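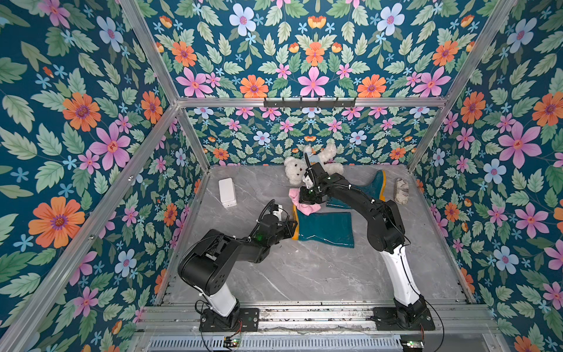 4. Dark floral wallpaper in small rented rooms

By the Iltero Interiors Group
April 29, 2022
17 shares | 3 comments

4.1 How tenants spoke of the pattern

The tenants in our study live in fourteen flats in the Curico buildings, and in all of them one room was papered before the tenant moved in. We did not ask at first if they liked the paper. We asked them to tell us where in the room they sit, where they put the lamp, and what they see when they wake up. The paper came into the talk by itself, usually quite early.

A common opinion in decorating manuals is that a dark ground makes a small room smaller. Our tenants agreed with this only in part. Those who had one papered wall spoke of it as being near, and some had moved the bed away from it. Those who had paper on all the walls spoke less about size and more about the corners, which they found difficult to see in the evening. One tenant said that the room "has no edges after supper".

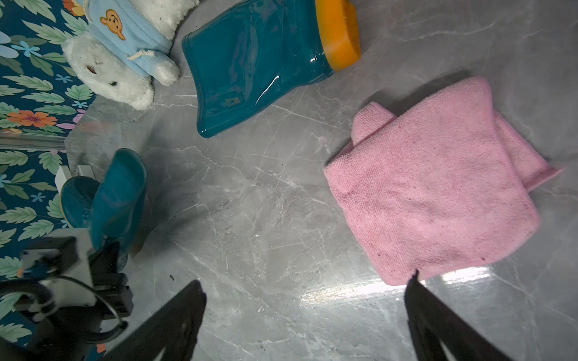 The difference between one wall and four was also present in what people placed against the paper. With one papered wall, they hung pictures on the other three and left the print free. With four, they had no free wall, and they often chose plain things in pale colours – a white shelf, a cream blanket over the chair – so that these could be found quickly by the eye. We did not expect this, and the interview guide had no question for it. It was added in August, after the first visits.

4.2 Scale and distance

The size of the flowers is given in the Gerkari pattern books as one fixed measure, but a person in the room does not meet it like this. The same flower looks large on the side wall near the shoulder and smaller on the wall at the far end. In a dense print, where leaves fill most of the ground, this change is easy to notice, as the reader can see by comparing the side and back walls in Figure 3.

Figure 3. Dense floral paper with leaves on a deep teal-blue ground, used on the left, back and right walls and on the upper panel.
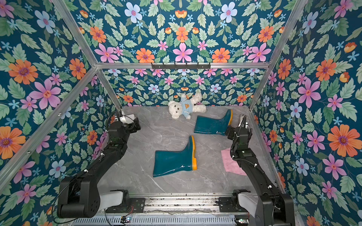

Tenants used this effect without naming it. Several of them said that the far wall was "quieter", although the paper was the same everywhere, and they preferred to sit facing it. The Mudaliar survey of 3000 rented rooms recorded only the colour of the walls and the year of papering, so we cannot compare our result with it. A later survey should at least note how many walls carry the print and from which seat the room is mostly seen.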